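Category: Talks and slides

Speaker notes – gathering examples in simulation
Drillcombe meet-up, Monday, second slot

Start with the goal. We want a policy that can work at a table with a tray and bottles on it, and for that we need demonstrations. Last spring at Carkden we did everything on the real arm. We got 61 usable runs and spent most of our time resetting the table.

Now we run Slanina, our simulated room. One person drives the arm and the software saves each run. Cheng-en Chow set up the recording side and will take questions on file formats.

Next three slides: leave each one up for a few seconds. Ask people to look at how much of the table the arm hides. 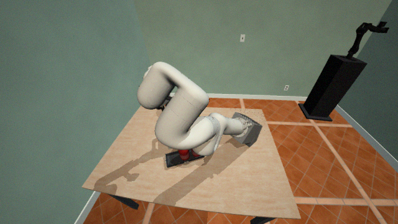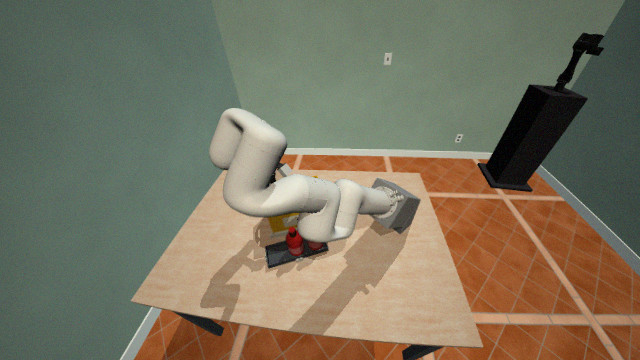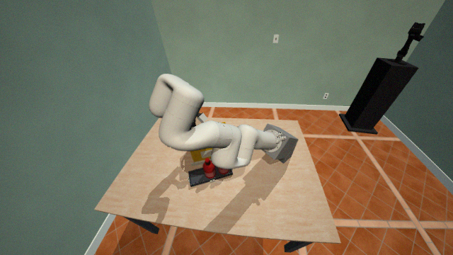
Simulated views of the white arm at its wooden table. The tray and red items are in the second and third.

Talk about hidden objects. When a link hangs over a bottle, the learner gets only part of it from that view. We kept runs like this in the set – the real arm gets in the way just as much. Mention shadows too. The light is strong and the arm throws dark shapes across the wood.

Numbers: 380 runs recorded, 283 kept. The rest were thrown out for bad timestamps or because the driver gave up halfway. Don't read out the full table, it's in the handout.

If there is time, explain how Gotance labels the start and end of each run. Skip it if we are past 11.30.

Finish on the open question: how many real runs do we still need on top of the simulated ones? We don't know yet.

Contact | Copyright Drillcombe meet-up | Back to top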